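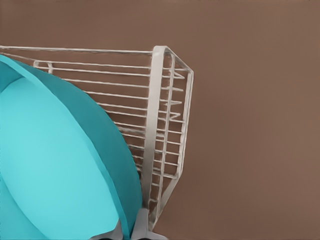
Drerwood Placement Rules

The Drerwood Placement Rules are a set of good-practice rules for robots that pick up household objects and put them somewhere else. They apply mostly to tasks done in simulation, where a dropped plate costs nothing and is therefore dropped a great deal. The rules were drawn up in Drerwood by Hélène Nguyen and Gerd Janssen, and are best known for the length of their definition of the word "in."

The text has 18 clauses. Readers who have finished all of them tend to mention it.

Background

Before the rules, a group that wanted to report how well its robot put a plate in a dish rack could decide for itself what had happened. Some counted a trial as a success when the plate touched the rack. Others wanted the plate upright, and a few wanted it upright with the gripper gone, which struck the first group as fussy. The reported scores were very good and could not be compared with one another.

The matter came up at a workshop in Stekuvdale one February, where Nguyen and Ronaldo Tagle presented the same recorded trial scored under the house rules of 6 different groups. The robot passed and failed in equal measure. Janssen, who had chaired the session and hoped to end it early, was asked to write something down.

Scope

The rules cover rigid objects moved by one or two arms on a fixed work surface. Cloth is excluded. So are liquids, food, and "objects whose owner would object," a phrase left over from an early draft about real kitchens and never removed.

Plates and wire racks receive more attention than anything else. A plate is thin, round and fond of rolling, and a rack is mostly gaps, so between them they turn up nearly every argument the authors wanted to settle. The rack clauses are also the ones most often copied into other documents, usually without the footnotes.

The definition of "in"

Clause 4 says that an object is in a rack when the rack alone is holding it up. The arm must have let go, the fingers must have moved clear, and the object must then stay put for five seconds. A plate still between the fingers is "at" the rack, however handsome it looks there. A plate leaning on the outside of the rack is "near" it.

The clause goes on for two pages. It deals with plates that sit across a divider, plates that are held up partly by the table, and plates that pass through the wire because the simulator has lost track of which things are solid. The last kind is called a ghost placement and must be scored as a failure, even if the plate ends up in just the right spot.

Setting up the scene

Clauses 5 to 9 cover what has to be fixed and written down before a trial begins. The start position of every object is recorded, along with the rest position of each arm. Objects that play no part in the task may be left on the table, and the rules encourage it, on the grounds that real counters are seldom cleared for the benefit of a machine. These extras are called bystanders. Moving one by accident is noted in the log, and knocking one off the table ends the trial.

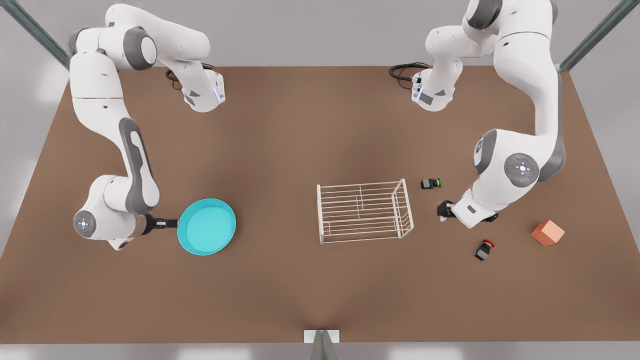 Where two arms share a table, the trial sheet must name the one that is expected to do the work. The other is not allowed to help unless the sheet says so. Groups found this harsh at first, having grown used to a second arm that drifted in toward the end and gave the plate a nudge. Under clause 8, an unplanned nudge is a failure and a planned one is a "two-arm placement," scored on its own line.

Camera views are treated briefly. At least one must take in the whole work surface, and a close view may be added for judging contact. A close view may not be used alone. Janssen's footnote on this point says only that a great many things are going well if one looks at a small enough part of them.

Scoring and review

Each task is run with the objects shifted slightly between trials, and every trial counts, including those where somebody later remembers a setting that was wrong. A second person scores the recordings without seeing the first person's marks. Where the two disagree, the trial goes to a third, and the third is asked not to have lunch with either of them until it is done.

Revision and reception

A revised text was issued on 2018-06-25. It cut the waiting time after release, formerly almost a minute, to the present figure, and added the wording on bystanders. Zachary Fehr, who edited the revision, also proposed dropping the word "gently" from the clause on release, as no two readers had agreed on how gentle that was. It was replaced by a limit on fingertip speed, and the clause has been less charming and more useful ever since.

The rules were taken up early by the robotics teaching lab at Campbell and by Drastex, a maker of test software, which built the log format into its product and spelled "bystander" wrong in the first release. Critics have found more to say about the tone than the content. Ghislain Fraser, in a long review, called the text "the work of people who have been hurt by a dish rack," and then adopted it for his own group with one change, to clause 4.

See also

Ghost placement
Release speed
Trial sheet
Two-arm placement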